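Record fair and all-dayer at the Lerach, Nundden
Sunday, August 19, 2018

I got to Nundden on the early train and there was already a queue outside the Lerach, mostly people with empty tote bags and very full wallets. Two pounds on the door, which got you the fair downstairs and all the bands upstairs. Bargain!

The fair first. Thirty stalls, heavy on punk and garage but with plenty of soul and dub if you were willing to kneel on the floor and dig. I found a Lacson seven-inch I've wanted since college (the one with the misprinted B-side label) and paid far less than I'd feared. The chap selling it threw in a tatty fanzine with a two-page interview, and I read it standing up with a cheese roll in my other hand. 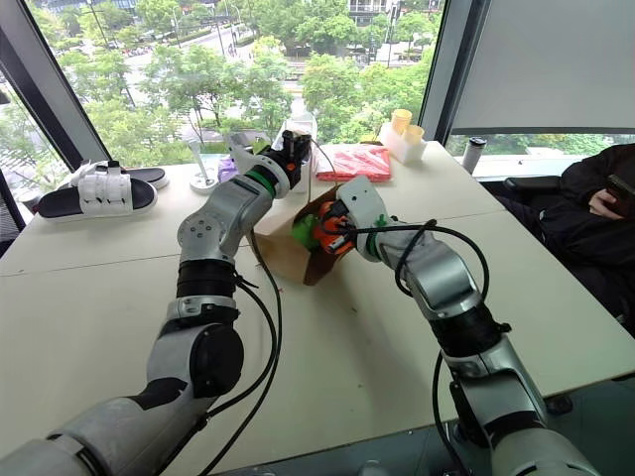

Upstairs holds 110 and it felt like more by mid-afternoon. Stosero were on third and they were tremendous – two basses, no guitar, and a drummer who hits everything as though it owes her money. They did most of the new tape and a long, droning thing at the end that I'd happily have listened to for another half hour. The sound was a bit muddy near the bar, so go left if you can.

Lacson closed, of course. A few cracked notes, one false start, and then that run of four early singles without a pause, the whole room shouting along. I'd been worried they might have gone polite on us. Not a chance!

Their new LP was on the merch table in a run of 100, hand-numbered, and had sold out before I got down the stairs. A repress is promised for the autumn. Last train back was at ten past eleven and I only just made it, records under my coat.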